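Re: [skywatch-list] dew on the secondary, and the December site

Quick one before I head out, sorry for typos, typing standing up.

Book summary for the newsletter is still coming, don't wait on me for it. 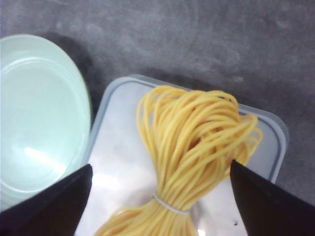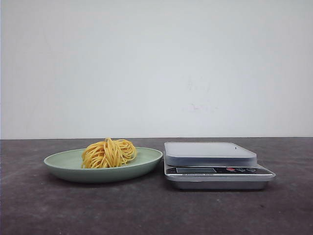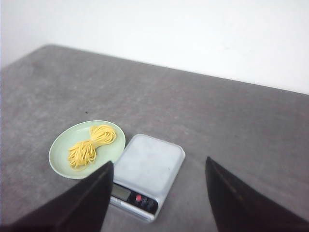 Durkier wrote back that a dew shield alone won't save the secondary on an open truss, not in a valley, and that anyone going to Padilla in December should bring a heater strip or plan on packing up by midnight. Which matches what I saw last time. Shroud on, shield on, still fogged by 11. The primary was fine all night. It's always the little mirror.

So, heater strip. I've been running mine off the same battery as the mount and that was dumb, the mount started slewing funny once the voltage sagged. Separate battery now. If you only have the one, run the strip on low from the very start. Once there's dew on it you're fighting a losing fight.

To the earlier message, answering inline bc it's easier:

> Is the Padilla site still the plan or are we back to Tonano?
> I looked at both on the light map and Tonano is darker on paper.

Padilla. Tonano IS darker but the gate gets locked at 8 and I don't want to be stuck inside or out. Also the trees to the south eat everything low down. For Orion it's ok, for anything under it forget it. Padilla has the glow to the north from town but who's looking north anyway. Well, ok, the double cluster people. It'll be high enough, you'll be fine.

> Also what eyepieces should I bring, I have the 25 and the 10 that
> came with the scope and a barlow I don't much like.

Bring the 25 and leave the barlow in the car. Your scope is 1220 focal length if I'm remembering the label right, so the 25 gets you just under 50x, that's a nice view for M42 and for M35. The 10 for Jupiter if the air holds still. The winter Pleiades won't fit in either one, use binoculars, they look better that way anyhow. 7x50s are plenty.

> Last thing, do I need to collimate before I drive out or after?

After. Always after. Mine was perfect in the garage and then I took the dirt road in and it was way off. Do a rough one at home if you want the practice, then the real one on site while there's still light to see the screws. Bring a hex key that fits, and tie a string on it. I've lost two in the grass.

> And how early should I get there?

Sun's down early so I'd say be parked by 5. Gives the mirror time to cool, and you want to be set up before it's properly dark so there's no headlights across the field. If you do come late, park at the bottom by the cattle guard, parking lights only, walk up. Please. Somebody drove all the way up last winter with high beams on and I couldn't see a thing for half an hour.

Red flashlights, and the real ones, a phone with a red screen is still too bright. Tape over the laptop LEDs too.

On the Ulel finder mount question from the other thread: yes it fits the older shoe, no it doesn't hold zero. I shimmed mine with a strip of tape and it's been ok since. Wouldn't buy it again. If you have one already try the tape first before you spend money.

Weather call will go to the list by noon the day of. If it's clouded out we try the next night, and after that the moon's in the way so it'd be January. If you don't see a message from me assume it's on.

I still need to know who has a spare counterweight, the bigger size. Mine's gone missing and with the camera on I can't balance the thing. Reply off list is fine.

Ok going, more tonight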